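O depósito de Achterberg: o que ainda se lê no terreno

Voltei a Achterberg em março, com o mato baixo, para completar o levantamento que tinha ficado a meio. Quem leu o texto anterior sobre Trenus já conhece o tipo de instalação: depósito avançado de munições convencionais, afastado da guarnição, servido por estrada própria e guardado por um destacamento rotativo. Achterberg é da mesma família, mas mais antigo e com alterações posteriores que complicam a leitura.

O acesso faz-se pela estrada de Vetemville. A seguir à última quinta há um desvio à direita, em placas de betão, com juntas de alcatrão ainda visíveis. As placas seguem até à antiga portaria e param aí. Dentro do recinto o pavimento é asfalto sobre brita, mais estreito, com alargamentos de cruzamento nas curvas. A transição entre os dois pavimentos coincide com a linha da vedação exterior, o que ajuda a localizar os postes, quase todos cortados rente ao chão.

A vedação era dupla. A exterior tinha postes de betão com a ponta inclinada para fora; a interior, postes metálicos em sapatas quadradas. Entre as duas corria um caminho de ronda, hoje uma faixa de bétulas novas. Medi o intervalo em três pontos e não é constante: alarga do lado norte, onde o terreno cai para a ribeira e foi preciso um muro de suporte. O perímetro da vedação interior, seguindo os cepos, dá 900 metros. Do lado sul há uma interrupção que durante muito tempo interpretei como segundo portão. Já não penso assim. Não há fundação de pilares nem sinal de pavimento; o mais provável é que um trator agrícola tenha aberto passagem depois do abandono.

Os paióis são seis, em duas filas desencontradas, todos cobertos de terra em três lados. Quatro têm frente de betão com porta de duas folhas; os outros dois, no extremo leste, têm porta de correr e um cais de carga à altura da caixa de um camião. Estes dois são mais recentes. A cofragem é de tábua mais larga, os ventiladores de teto são de outro modelo e a drenagem frontal usa grelha em vez de caleira aberta. Nos quatro antigos a caleira continua a funcionar.

No paiol mais próximo da portaria lê-se ainda, a estêncil preto, o número 714. Não corresponde a nenhuma numeração de edifício que eu conheça para este local. Rozália Lakatos, que trabalhou nos arquivos de obras do distrito e me tem emprestado cópias de plantas, acha que é um código de lote de pintura ou de inspeção. Pode ser. A altura a que está escrito, acima da verga e fora do alcance de uma pessoa de pé, não me parece própria de uma inspeção de rotina, mas não tenho alternativa melhor.

A planta que ela me passou é uma cópia heliográfica à escala 1:500, sem legenda e com o canto inferior rasgado. Mostra quatro paióis, a portaria, a casa da guarda, um reservatório e um edifício comprido sem designação. Esse edifício desapareceu. No terreno há uma laje com 60 metros de comprimento, com negativos de tubagem num dos topos e canal central. Pela posição, fora da vedação interior e junto à estrada, seria oficina ou garagem. O canal é demasiado raso para fossa de inspeção de veículos, por isso inclino-me para oficina com lavagem.

O reservatório existe e está em bom estado. É circular, meio enterrado, com escada de ferro e uma câmara de válvulas ao lado. As válvulas têm marca de fundição Vonorow, a mesma que encontrei em Trenus, e o diâmetro é igual. Daí até concluir que as duas instalações saíram do mesmo caderno de encargos vai uma distância que não estou disposto a percorrer só com duas válvulas. Registo a coincidência.

Quanto à guarnição, os relatos não coincidem. Loretta Thibodeaux, cujo pai prestou serviço no destacamento, escreveu-me a dizer que a guarda vinha por turnos de uma semana, de camião, e que dormia toda na casa junto à portaria. A casa tem quatro divisões e uma cozinha. Um artigo do boletim local fala de 400 homens em Achterberg, número que só faz sentido se incluir o quartel de Vetemville, de onde saía o pessoal. Em nenhum ponto do recinto há vestígios de casernas, e a fossa séptica é pequena.

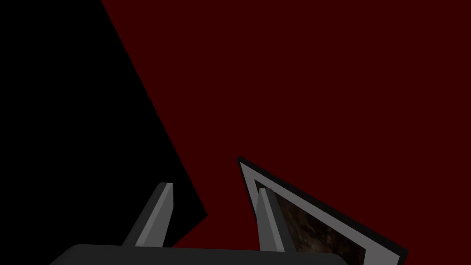 Resta a questão das torres. A cópia heliográfica não mostra nenhuma. No terreno encontrei duas bases, ambas em cantos opostos da vedação interior, com quatro chumbadouros cada. A do canto noroeste conserva os pernos, com rosca e uma porca. A outra foi arrancada com maçarico. Pelo afastamento dos pernos seriam torres metálicas leves, de cabina pequena, montadas depois do betão original: a base assenta sobre a camada de brita do caminho de ronda e não por baixo dela.

A sequência que proponho é portanto esta. Primeira fase: quatro paióis, portaria, casa da guarda, reservatório e oficina, com vedação simples. Segunda fase: vedação interior, caminho de ronda e torres. Terceira fase: os dois paióis do lado leste e o alargamento das curvas, que só se justifica para camiões mais compridos. Não consigo datar nenhuma das três com rigor. A iluminação do perímetro pode pertencer à segunda ou à terceira; os maciços dos candeeiros não tocam em mais nada e não dão relação estratigráfica.

Duas correções ao texto sobre Trenus. A casa do gerador fica a oeste da portaria, e não a leste como escrevi. E o edifício que identifiquei como canil é uma cabina de transformação, com as calhas dos cabos ainda no chão; um leitor avisou-me e tinha razão.

O recinto de Achterberg é hoje propriedade florestal. A portaria está aberta, os paióis leste estão fechados a cadeado e servem de armazém de lenha. Dos quatro antigos, o segundo a contar da portaria tem água no chão e a laje do teto fissurada junto ao ventilador. Não entrei. Faltam-me as cotas interiores desse e o desenho da câmara de válvulas, que ficam para a próxima visita.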